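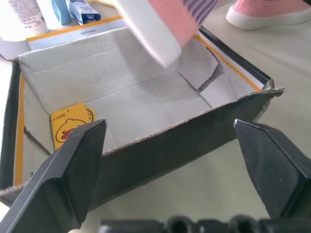
I moved to Ceruvthorpe in April with 13 boxes and a vague plan to become the sort of person who swims before breakfast. The lido opened in spring and I bought a season ticket for £76 on day one, mostly so I'd feel too guilty to stay in bed.

Well, it worked! I've now been in 97 times, including the morning it hailed. The water is perishing, the showers are worse, and I come out bright pink and weirdly cheerful - my sister in Brisholm says I ring her far too early now and talk far too fast.

What I love is the chat afterwards. You sit on the wall with a flask and hear all about the Plurkley bus, somebody's knee, the price of plums. I'd lived in my old flat for years and never knew who was next door. The pool shuts in a fortnight and I'm already sulking.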